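Home | Notebook | Bench log | Contact

February 3, 2025
Posted by Ľubica Hájek

Open day, bench 2 notes

Doors at ten. 114 signed in by closing, up from last May. Most came through in groups of up to 19, which is too many for the space between the cart and the wall. Next time split them at the stairs.

Ran the sorting demo on the two-arm table all day. Task is the usual one: tape rolls, clips and blocks scattered on the wood, arms pick and drop into the bins. Visitors could move things between runs. Kids mostly put everything in one corner, and the left arm does not like that.

Skirkstead people arrived early and stayed for three runs. They asked about cycle time and I gave them the number from the log, 17 seconds a pick, averaged over the morning. Their own setup is slower but handles heavier parts. Orbán wanted to know if the grippers would take a soft pad. I said we had tried it once and the pads peeled. He is sending a sample anyway.

Problems:
- Left arm wrist cable snagged twice. Loop is too long. Shorten it or clip it to the link before the Lenen visit.
- Clips are still the worst object. If one lands flat the gripper pushes it along the table.
- Restarted the controller once, just after lunch. Log line 1620, joint timeout on the right arm. Did not come back.
- Floor cables. Two people stepped over them to get a better look. Need a rope or a table on that side.

What went well - the black frame gives people something obvious to stand behind, and they did. Having the monitor turned outward helped too. Several visitors watched the screen more than the arms.
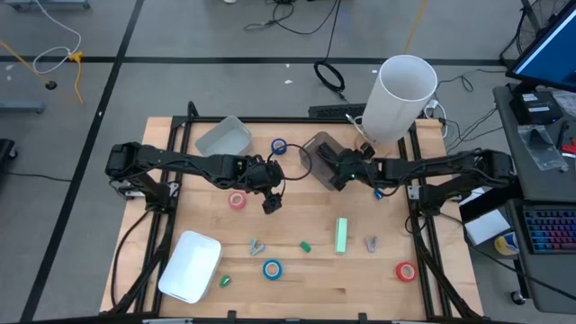 Bench 2, both arms over the table, tape rolls and clips on the table.

Skamus left a card and asked for the parts list. Sent the arm and frame pages, not the gripper drawings - those need checking first, the jaw dimensions are from the old version.

To do: reprint the sign-in sheet with a column for email, order more binder clips, back up the day's logs.

3 comments | 2 shares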